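Ceketti Tool Handling Group
Minutes of the cell maintenance meeting

Date: 16 November 2019
Present: Ikechukwu Adebisi (chair), Aníbal Nogueira (minutes), R. Mohammed
Cell under discussion: Cero arm and gripper, tool board station

1. Previous minutes

Accepted with one correction. The July minutes said the spare jaw pads were in the bench drawer. They are in the gray cabinet, second shelf, in the box marked Zastov. Two pairs are left.

The action on the controller fan filter is closed. Mohammed cleaned it and put the next date on the door sheet. The action on the written restart procedure is still open and comes up again under item 6.

2. State of the cell

Adebisi went through the run log. The arm has made 87 picks from the board since the last calibration. Most of the stops in that time were at the grasp step. Two were at approach, both on the same day, and both cleared when the arm was sent home and the program was restarted from the top.

Joint temperatures are in the usual range. The brake test passed on all joints. Nogueira asked if the noise at the wrist had been looked into. Mohammed said he had turned the wrist by hand with the power off and felt nothing rough. It will be listened to again at the next service with the gripper off, so that the two can be told apart.

The wrist camera was cleaned and its mount checked with the torque driver. One screw took a small turn. The camera was not recalibrated after that, and the meeting agreed it should have been. From now on any turn of a mount screw, however small, means a new hand-eye calibration before the next pick.

3. Tool board

The arm takes hand tools off the pegboard and returns them. The board was squared to the base in July and the four corner points taught at that time. Adebisi re-measured two of the corners before the meeting. The top one was good. The bottom one was out by more than we allow, and he thinks the foot of the stand has been knocked.
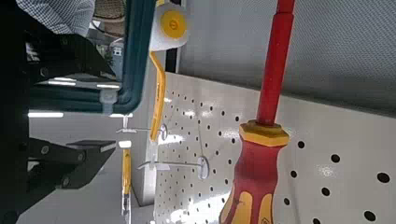

Fig. 1. Gripper at the tool board, large insulated screwdriver at right.

There was a long discussion about spacing. Nogueira's view is that the large screwdriver should have a clear column to itself, since its handle is much wider than anything else we hang. Mohammed would sooner leave the tools where they are and change the approach path so the gripper comes in from higher up. He pointed out that every tool we move has to be taught again, and teaching one tool takes him 30 minutes when it goes well.

Agreed: try the path change first, at slow speed, with one person at the stop button. If the fingers still come closer than a hand's width to a neighboring tool, the screwdriver gets moved.

Adebisi also asked that positions be marked on the back of the board in pen, with the hole row and column next to each hook. At present the only record is the program itself, and whoever puts a hook back has to guess which hole it came from.

4. Gripper and cables

Mohammed opened the gripper for its regular service at 1,000 cycles. He wiped out the old grease, checked the linkage pins for play, and put it back together with fresh grease on the pins only. The pads were worn on one side and were swapped. The old pair has been thrown out so that it doesn't find its way back into the box. Opening and closing were checked against the reference block and both were in tolerance. He noted that the supplied hex key is a poor fit in the plate screws and asked for a better one. 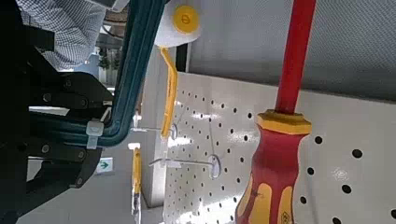 Cable wear was the main worry under this item. The last cable we replaced had gone stiff where it was bent the most, and the fault came and went for a week before anyone traced it. Nogueira wants the same thing kept from happening at the wrist. The teal cable turns sharply at its lower bend, right where the white tie holds it, so the tie and the tightest part of the curve share one spot. Adebisi would like the tie moved back along the straighter run, with enough slack left for the full wrist turn. Mohammed agreed to do it but wants to turn the wrist to both limits by hand before the new tie is pulled tight, and once more afterward.

The bolts on the black plates were discussed too. There is no paint line on the drawing, so a bolt that backs out would have to be caught with a wrench. Mohammed will put a witness mark across every bolt head and onto the plate next to it. After that the weekly check can be done by eye, with the wrench kept for the monthly one. Marker color to be white.

No oil or thread compound is to be used on the plate bolts until the maker's sheet has been read. Nogueira has the sheet.

5. Vision and lighting

The vision step has to find the hook before the arm can hang a tool on it. Adebisi looked at the failed detections and sorted them by time of day and by tool. Time of day made little difference. The kind of surface behind the target made a lot. Failures on the gray test card were rare, and failures on the board were most of the total. 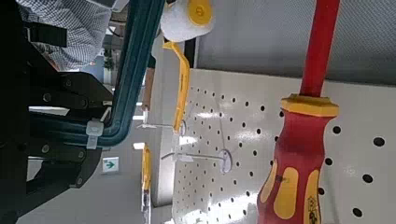
Detection settings were left alone until the lighting is sorted out. Mohammed had lowered the threshold in July to get through a demonstration, and it was never put back, so the program now accepts weaker matches than it should. Nogueira thinks the hooks are a hard target to start with: thin bare metal in front of a glossy white board, with the overhead lights coming back off the middle of it in bright patches. The round mounts where the hooks meet the board are wider than the wire, and he proposed that the program look for those and work out the rest of the hook from there. Adebisi was in favor but wants the glare dealt with as well.

Three ways of doing this were put forward. A matte film over the board is cheap, but the holes would have to be cut out one at a time. A polarizing filter on the wrist camera would cost light and mean a new exposure setting. A diffuser under the ceiling lights nearest the cell needs the building office to agree. The meeting settled on a test strip of matte film, two hole rows high, behind the hooks. If that helps, the rest of the board gets done.

Adebisi reminded everyone that the threshold goes back to its written value before the strip is tested. Otherwise we won't know which change did what.

There was a question about whether people standing behind the board area upset the detection. Mohammed has not seen it happen. The search area is limited to the board, and anything outside it is dropped before the match is made. Left as it is.

6. Restart procedure

Nogueira read out his draft. It has 7 steps, from checking the stop button to the first slow move. Changes asked for:

Step 2 to say which key, and where it hangs.
Step 4 to come before step 3. The gripper should be confirmed open or holding before the arm is powered, as a tool may still be in the jaws after a stop.
Step 6 to give the speed as a percentage. "Slow" is read differently by each of us.

Mohammed asked for a line about dropped tools. If a tool has fallen, the person restarting is to pick it up with the arm powered down and look over the handle and shaft. For insulated tools, any nick in the covering takes the tool off the board for good.

The corrected draft will be printed and hung inside the controller door. The Zastov version from the old cell is to be taken down at the same time.

7. Spares and orders

To order: one wrist cable, two pairs of jaw pads, white paint marker, a good hex key set, matte film. Adebisi approved all of it except the cable, which he wants priced from two suppliers first.

8. Actions

Mohammed - move the cable tie, mark the bolts, run the wrist to both limits.
Mohammed - path change for the large screwdriver, slow speed, second person present.
Adebisi - re-level the stand and teach the bottom corners again.
Adebisi - restore the detection threshold, then fit the film strip and test.
Nogueira - hand-eye calibration of the wrist camera.
Nogueira - corrected restart procedure, cable prices, hole positions on the back of the board.

The cell stays locked out until the calibration is signed off on the door sheet.

Next meeting to be set by Adebisi once the film test is finished.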